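Clearing the Sink: Can a Household Machine Do It Yet? 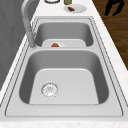 Domestic Automation

The question put to this blog most often is whether a machine can be trusted with the dishes. The present answer is that it can manage parts of the task, in some kitchens, under supervision. Loading a rack of clean, identical plates is one matter. A plate that still has food on it, resting against the wall of a sink basin, is a harder one, and most of this post concerns that case.

A simulated kitchen is the usual place to begin. The steel sink shown at the top has two basins, with a plate in the far one and a second plate on the counter beyond it, each holding a piece of food. A person would decide at once what to keep, what to scrape and what to wash. A machine must be given those decisions or must learn them, and the rules differ from one household to the next.

In March I began a small comparison of two control programs, Etim and Stalto, on tasks of this type. Glenys Yeoman prepared the trials and Colm Ó Conaill reviewed the recordings. Each program was given 40 attempts at moving one plate from a sink to a counter without losing what was on it. Etim completed 24. Stalto completed 11, although it was the quicker of the two when it succeeded.

The failures were instructive. A plate leaning on a steel wall offers only a narrow edge to hold, and the divider between two basins restricts the approach. Several attempts ended with the plate sliding flat. Others were stopped by the reviewer when the arm came too close to the faucet. Lovisa Wikström has suggested that the faucet be treated as a fixed hazard in every plan, and I intend to adopt that practice.

It should be noted that all of these results were obtained in simulation. Water, grease and soap were absent from the trials – three conditions that any real kitchen supplies in quantity. Roland Cheetham, who manages a canteen kitchen in Belside, read a draft of this post and observed that his staff would not regard a single dry plate as washing up. I accept the point.

The next trials will add a second plate and a scraping step. Readers who have tested similar tasks on physical equipment are invited to write to me with their results, including the unsuccessful ones.

Posted 24th August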